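Drallance Tabletop Arm Set-Up Guide
Section 4: Safe Work Area and First Motion

Applies to: Drallance arm with five-digit hand, controller firmware 2302 and later
Document revised December 10, 2025

4.1 Before you begin

Complete Section 3 (Mounting and Cabling) before starting this section. The arm must be bolted to its base plate and the emergency stop must be wired to the safety input on the controller. Do not use the software stop in the Grulier console as a replacement for the emergency stop. The software stop holds position under power. The emergency stop removes power from the joints.

CAUTION: When joint power is removed, the arm can sag before the brakes engage. Keep hands out from under the wrist.

4.2 Marking the work area

1. Set the controller to SETUP mode. The status lamp changes to steady amber.
2. Measure the reach of the arm with the hand fitted. Add the stopping distance printed on the controller label.
3. Mark this boundary on the floor with tape. The boundary includes the space behind the base.
4. Place the emergency stop outside the boundary, where the operator can reach it without leaning over the table.
5. Enter the boundary in the Grulier console under Limits > Work Area and select Save.
6. Restart the controller. Limits do not take effect until restart.

Note: If the table is moved, even slightly, repeat steps 2 through 6.

4.3 Setting speed and force limits

1. Open Limits > Motion.
2. Set the tool speed to 231 mm/s or lower for all work with a person in the room.
3. Open Limits > Hand and select the grip profile for the most fragile item in the task.
4. Lock the page with the supervisor code. Record the change in the site log.

If the console reports fault 1293, the saved speed is higher than the grip profile allows. Lower the speed and save again. Do not clear the fault by switching profiles.

4.4 Preparing the table

1. Cover hard surfaces with a cloth fixed at the table edges. Fingers that strike a bare top can damage the tip sensors.
2. Remove glass, blades and open liquids. Closed bottles are permitted and may lie on their side if the cap is tight.
3. Place only the items listed on the task sheet.
4. Check thin or flexible items, such as mats and packets, for raised edges that could catch a finger.

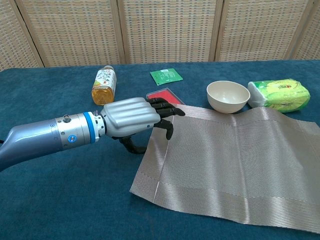
5. Confirm that no cable crosses the work area.

CAUTION: Do not straighten an item by hand while the joints are powered. Press the emergency stop, correct the item, then reset from outside the boundary.

4.5 First motion check

1. Clear all persons from the marked area.
2. Select RUN at reduced speed and step through the Rotich test routine one pose at a time.
3. Press the emergency stop during a wrist move. All joints must stop within the boundary.
4. Reset and repeat step 3 during a finger move.
5. Sign the check sheet. Both stops must pass before full-speed operation is enabled.

Repeat the first motion check every February and after any change of hand, controller or base plate. Keep signed check sheets for 2 years. For sites under a Flodell service contract, send a copy to the service desk.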